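# Funora Steamer Task Kit, second revision

Reviewed by Hatsue Ishida. Data checks by Sudheer Kulkarni.

The Funora kit is a set of tabletop props for recording pick-and-place demonstrations. It ships as one carton: a gridded green cloth, a bamboo steamer with lid, a white plate, buns in several colors, a small pink cube and a printed task sheet. There is no software in the carton. We used it with our own teleoperation setup and our own recorder for one collection round, and the notes cover the props and the task sheet only.

## How it was used

The task sheet defines one base task: with the lid off and set to the side, move the buns from the plate into the basket. It then gives variations by bun color, starting position and order. We ran the base task and 4 of the variations.

We recorded 1,657 episodes. Of those, 341 were rejected at review. Shobha Thevar did the first pass and Abundio Ventura the second, each without seeing the other's marks. Where they disagreed, the episode was rejected. Recording was split among 9 operators, all of whom had used the arms before but had no experience with this kit.

Each episode stores one head view and the wrist views, with joint positions and gripper opening on a shared clock. An episode starts when the operator presses the pedal and ends at the second press. Nothing is trimmed afterward.

## Cloth

The grid is thin white line on a muted green. It is useful for resetting a table, as an operator can read a start position off the sheet as a column and row and put the plate back there. It is less useful for measurement. The cloth holds gentle waves even after it has been smoothed, and the lines bend with it. We tried to take camera pose from the grid corners, gave up, and went back to a rigid board placed on the table before each block.

The color was a reasonable choice. Cream and yellow buns separate well from it in both views. Under our overhead lights the cloth gave no glare, but the plate did.

## Steamer

This is the best part of the kit. The yellow bands at rim and base give a strong edge from nearly any angle, and the opening is easy to find even when the arm covers part of the basket. The slatted floor gives a second texture inside the rim. The walls are light in color, so the inside of the basket does not go dark in the head view.

Two complaints. The basket is light and will shift if a finger pushes on the rim. Operators correct for this without thinking, and the correction ends up in the data. We kept those episodes as long as the bun was placed, and tagged them "basket moved." Second, the lid and the basket share the same yellow. Our first detector confused the two whenever the arm hid most of the lid. Labels drawn by hand fixed it, at a cost in time.

## Buns and cube

The buns differ in color and surface. The cream ones have pleats gathered at the top, the yellow one is smooth, and a speckled one looks like whole wheat. The pleats help with judging orientation in a still frame. The smooth yellow bun gives very little to track, and in wrist views it blurs first when the arm moves.

The sheet lists the pink cube in the contents and then never mentions it. We left it on the cloth through the whole round and wrote its cell into the episode header.

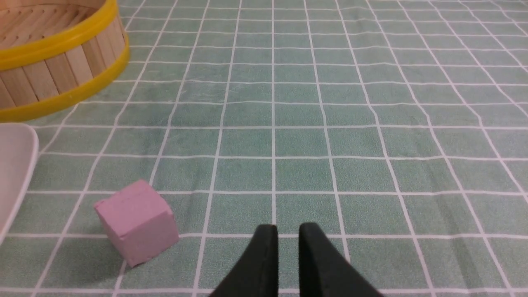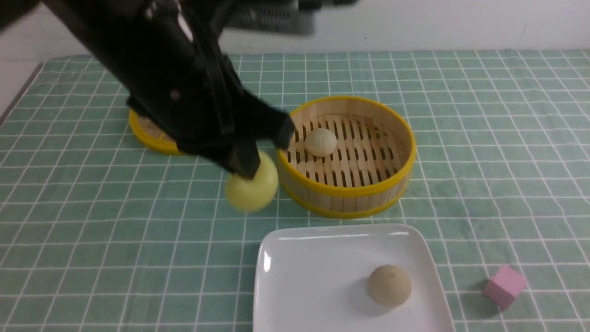
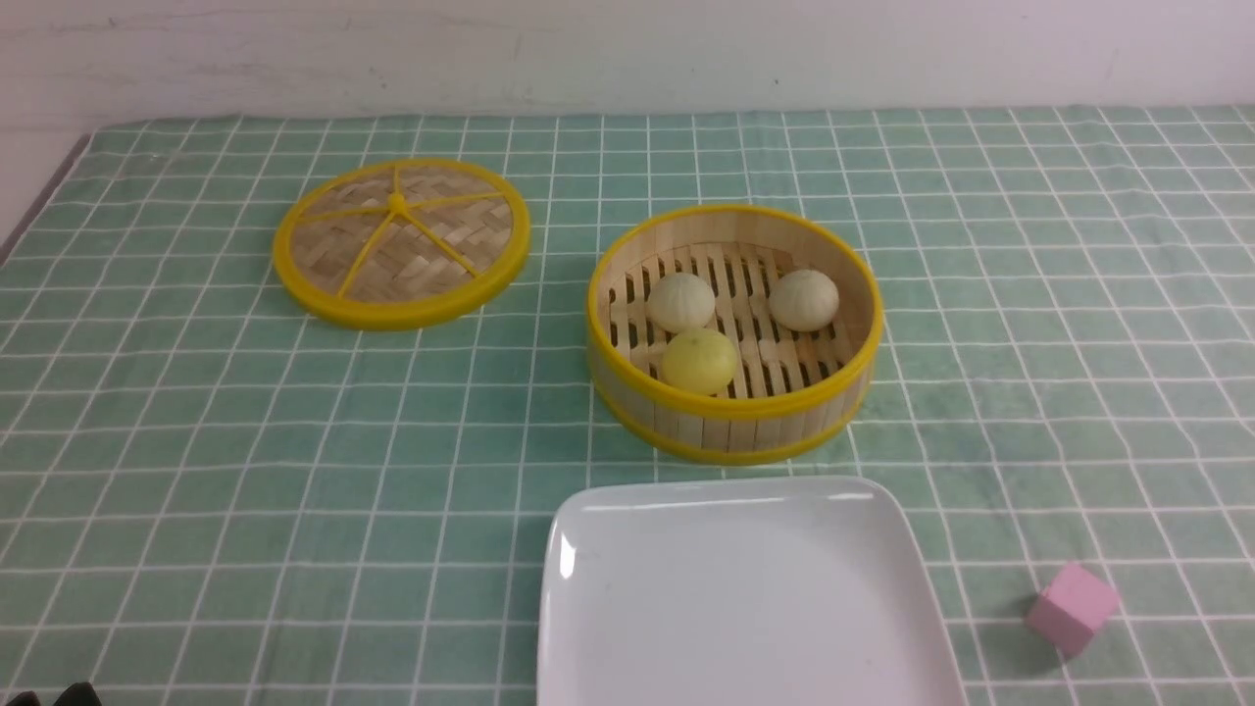
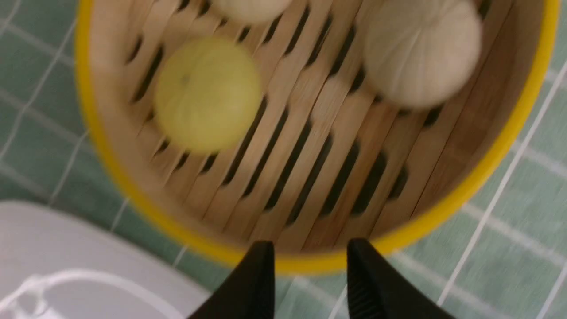 *Page last changed: June, 4:10 p.m. (H. Ishida)*

## Wrist views

The kit's sheet recommends a wrist camera but gives no settings. With automatic exposure our frames were bright enough and too soft. The slots in the basket floor smear along the direction of travel, and a bun edge can spread over several of them. We shortened the exposure for the last block and raised the gain. Sudheer Kulkarni compared the two blocks and preferred the noisy one for labeling.

A wrist view aimed across the cloth may contain the fingers, the cube and a piece of the basket wall, and no bun at all. These stretches should be kept. A policy trained on our early export, from which Shobha Annamalai had dropped every frame without a bun, did poorly at the start of the reach and normally after that. The full export did not show the problem.

## Head view

The head view carries most of the load during the approach. The main fault is occlusion: an arm coming down from the upper left covers the lid and part of the work area, and the bun may be visible only as a patch of color near the fingertips. The contact point at the rim is hard to judge from this view alone. For labels such as "bun touches basket" we required agreement between the head and wrist streams.

The plate sits close to the near side of the cloth in the sheet's default layout. In our head view that puts its lower part outside the image. Moving the plate back one row would cure this, but then it crowds the basket. We kept the default so that our data would line up with other sets made from the same sheet.

## Task sheet

The sheet is clear on starting positions and vague on success. It says a bun must be "in the steamer," with no word on a bun that leans against the inner wall or rests on another bun. We counted both as placed. We also added a failure code for a bun left against the outside wall, which the sheet does not cover.

It also gives no rule on order within the basket. Operators fell into habits quickly. One filled the back first in nearly every episode, and the bias was plain in the placement map. Anyone running a larger round should draw target spots at random and show them to the operator before the pedal press.

## Compared with the Indberg tray

We have used the Indberg sorting tray for earlier rounds. The tray is rigid, so resets are faster and camera pose is simpler. It is also flat, and policies trained on it learn very little about rims. The Funora basket forces a lift over the wall and a release inside it, and the recorded motion is more varied as a result. For a first round with new operators I would still start on the tray.

## Verdict

Recommended for groups that already have a recorder and a review process. Replace the sheet's success rule with your own before recording, use a rigid board for calibration, and fix the exposure by hand. A spare basket would be worth ordering with the kit; Funora sells it separately under the same part list as the lid.

Export scripts and the list of rejected episodes are in the Sastry folder, under the steamer round.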